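Skelarus Hand Kit - Collector's Guide
Section 4: Recording at home (clothes and bedding tasks)

Print this page | E-mail this page

Read section 3 first if you haven't paired the gripper. Everything below assumes it's paired and the Kirnus app shows a green dot.

4.1 Before you start

1. Charge the gripper. A full charge is good for 99 minutes of recording, less in a cold room.
2. Wipe the lens with the cloth from the kit. Not your sleeve.
3. Check the finger pads. Lint builds up in the grid, brush it out with a dry toothbrush.
4. Open and close the jaws a few times with the trigger. Should move freely. If it sticks, see 7.2.
5. Pick the task in the app. Folding, picking up, moving from A to B, sorting. One task per session, don't mix.
6. Jewellery off, sleeves up. Anyone else in the room needs to know you're recording and be OK with it.

CAUTION: Keep fingers clear of the pivots. They pinch.

4.2 The room

Leave it how it is. We want real bedrooms, real beds, real piles. Don't tidy up and don't go buying matching towels. The system learns from what people have at home, and a made-up room teaches it about made-up rooms.

7. Curtains open or closed, both fine. Don't change them halfway through a session.
8. Put away mail, medication, bank cards, family photos. Anything with a name or address on it.
9. Pets out.

Note: Strong light from a window is allowed. If the clothes themselves go too dark to make out in the preview, move to the other side of the bed.

4.3 Recording a take

10. Hold the gripper at chest height, press the side button, wait for two beeps. The start point gets saved here so don't wave it about.
11. Move in at a normal speed. Think slow shopping, not slow motion.
12. Get the pads either side of the cloth before you squeeze. Thick padded stuff like winter jackets needs the jaws wide open first, then push down a bit so there's fabric to grab.
13. Squeeze, lift, do the task, release. Let go all the way before you back off.
14. Return to chest height. Press again. One long beep means saved.

Keep each take under 59 seconds. Longer ones get cut by the app and we can't use the front half on its own.

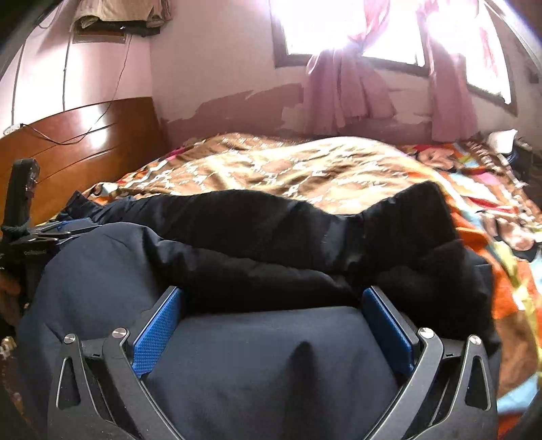

Jyoti Tiwari wrote in to say the dark clothes were giving her the most rejected takes, black on navy especially, and that she'd had better luck going for a seam or a fold instead of the flat middle of the garment. She also asked if a fumbled grasp should be deleted.

Short answer, no. Keep fumbles. If the cloth slips, go back in and try again in the same take, then tag it "retry" in the app. The system needs to see recoveries as well as clean grabs. Only delete a take if:

- the lens was covered
- someone walked in
- you used your other hand to help
- you started the wrong task

The seam tip is a good one, going in the next version of this guide.

4.4 Between takes

15. Change something. Turn the jacket over, bunch it up different, shift it to the other end of the bed. Same heap every time is no use to us.
16. Change where you stand every 4 takes.
17. Rest your wrist. Stop if it aches, do the rest tomorow.

CAUTION: Don't put the gripper down lens first. Scratched lenses aren't covered.

4.5 Uploading

18. Wi-fi only. Takes go to the Talpur server overnight if the app's left open and the phone is plugged in.
19. Rejected takes come back with a code. L is light, S is speed, H is hand in view. The full list is in Appendix B.
20. Don't clear your phone storage untill the app says "received". "Sent" isn't enough.

Uploads were slow in July, since fixed. If yours still hang past midnight, restart the app and leave it be.

Related items
Section 3: Pairing and calibration
Section 5: Recording in the kitchen
Section 7.2: Sticking jaws and trigger faults
Appendix B: Rejection codes
Bendent finger pads: when to replace them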